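Seixas Yoga Forum > Home Practice > Crow pose: wrists hurt, what am I doing wrong?

mossyheel
Tue 10 February
I've been working on crow since January and I can hold it for 2 breaths, maybe three on a good day. My wrists ache for hours after, though. I do it at the end of a 40 minute flow from the Druvberg videos. Should I be stretching them more, or is it a strength thing?

flatbackfred
Stretching won't fix it. You're probably dumping all your weight into the heel of the hand. Grip the mat with your fingertips and look forward, past your hands.

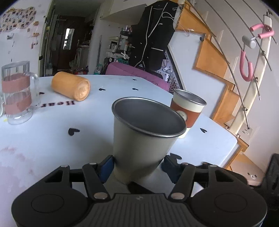 tinylunges
Gaze made the biggest difference for me too. I used to stare straight down at my thumbs and tip over every time! My teacher told us to put something on the floor ahead of the mat and keep looking at it. Any plain cup will do, a cream one with a silver rim like that is easy to find when you're wobbling. Put it well out of face range, please.

flatbackfred
Fine, but she said pain, and a cup doesn't help pain. Get a wedge. I've had the Vukis one for over 14 months.

tinylunges
Disagree on wedges, sorry. I used one and then couldn't do the pose without it — took me ages to wean off.

mossyheel
Ok, fingertips and gaze first, wedge if it still hurts. Should I move crow earlier in the flow?

flatbackfred
Yes, before all those planks.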